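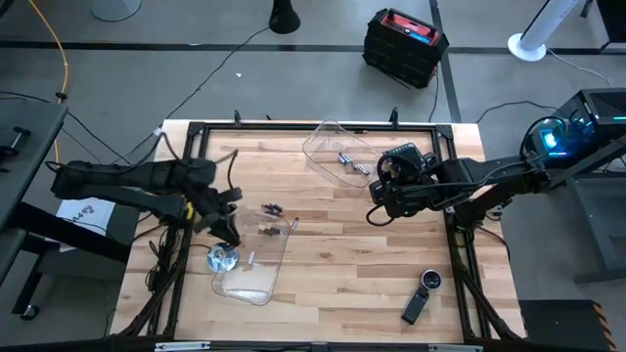 *Photo: Grikside workshop archive*

Jan 4, 2019

## Week 2: Flippers, and why yours feels like a wet sponge

Last time we got the backglass off without breaking it. Well done to most of you. This week we go under the playfield of the Brindeo machine, which has been played hard since it arrived and cleaned with whatever was in the cupboard.

### The symptom

A customer will tell you the flipper is "weak". Ask what they mean. They may mean any of these:

- it won't send the ball up the ramp
- it gets up the ramp in the morning and gives up after lunch
- it stays up when it should drop
- they keep losing

We can help with the first three.

### Before you touch anything

Power off, plug out of the wall, and wait. The flipper supply in our machine sits at 31 volts, but the display board runs at 145, and you will be leaning past it with a spanner in your hand. Take off rings and watches. Take the balls out before lifting the playfield. Every year one group leaves them in, and every year we find out what a steel ball does to a light bulb.

### Order of work

1. Move the flipper by hand. It should swing freely and come back on its own. If it grinds, the bush is worn or somebody has fitted the bat too low.
2. Look at the coil sleeve. Slide the plunger out and check its end. A mushroomed end means filing or, better, a new plunger.
3. Check the coil stop. If it wobbles, replace it. Do not glue it. The Gastska machine was glued, and we are still chipping away at it.
4. Check the end-of-stroke switch. It should open just before the bat reaches the top. Blackened contacts can be dressed *lightly* -- you are not sanding a door.
5. Only now think about the coil itself. Beginners start here because coils are easy to order.

### Fitting the bat

Leave a small gap between the bat and the bush. Tighten the clamp, try it, and tighten it again. The Wijesinghe rebuild kits come with a plastic gauge for the gap, and there were two of them in the drawer in March. If you have one at home, the drawer misses it.

### For your notebook

Write down the coil number, the wire colours and which lug each wire came off *before* you unsolder. "I'll remember" is not a wiring diagram. Page 175 of the course manual has a blank table for this, next to the one for bumpers, which you can ignore until week 4.

Reading for next time: the chapter on switch matrices. Bring a torch, and a multimeter with a battery in it.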